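Reviews > Software > Motion planning and control

Seditz 4: a two-arm planner that mostly stays out of the way

By Kamran Rostami

Seditz is a planning and control package for tabletop setups with two arms sharing one work area. Version 4 came out in October. I ran it on our bench for 58 hours of arm time, replacing a planner we had written ourselves and were tired of fixing.

Setup

Installation took most of a morning. The setup tool reads your arm model, asks where each base is mounted, and then has you move both arms through 13 poses to check the numbers. It caught a base offset I had typed in wrong. The error message named the joint but left out the side, so I had to guess which arm it meant.

The manual is decent on installation and thin on everything else. The chapter on custom grippers is one page long, and the sample file in it doesn't load.

Planning

The main selling point is that both arms are planned as one system. Our old code planned one arm, froze it, and planned the other around it, which meant a lot of waiting. Seditz moves both at once and keeps a set distance between them. The default distance is too cautious for handovers. You can lower it for the grippers alone and leave the elbows as they are – that one setting saved me more time than anything else in the package.

Cables are the weak spot. You can give each link some padding to allow for a cable, but the padding is a plain tube and a hanging loop doesn't fit in a tube. Soudabeh Fallahi, who does our wiring, ended up picking the padding values by hand.

Perception

The object module handles rigid things well. A compartment tray gets split into cells, and each cell is marked full or free. Cloth is another matter. Seditz wraps it in a single box, and a crumpled heap with a high fold blocks far more space than it needs to. There is a height map option that works better, but it added 320 milliseconds to each update on our machine.

The layout I used for the close-range planning tests:

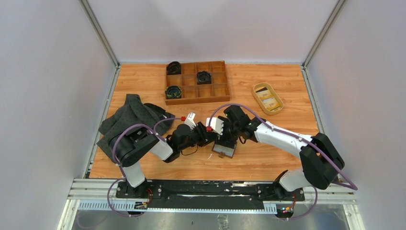
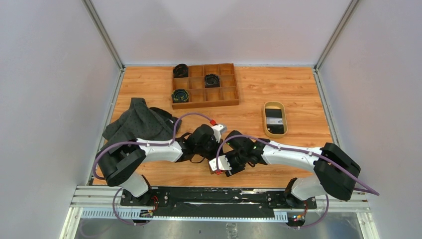 Tray at the back, cloth on the left, grippers nearly touching in both.

Logging and replay

Every plan is saved with the world model it was based on, and you can step through it later. I used this daily. Search is poor, though. You can filter by date and by arm but you can't filter by the reason a plan was rejected, and I asked support for that. Miloslav Havlíček answered the same afternoon and said it was on their list, with no date.

Verdict

Buy it if you have two arms that need to work close together and mostly rigid objects. If your work is mainly cloth, wait for a better object module. We are keeping it on this bench, and I plan to try the height map again on a faster computer.

Filed under: planning, two-arm, software reviews
Contact the editors | Back to top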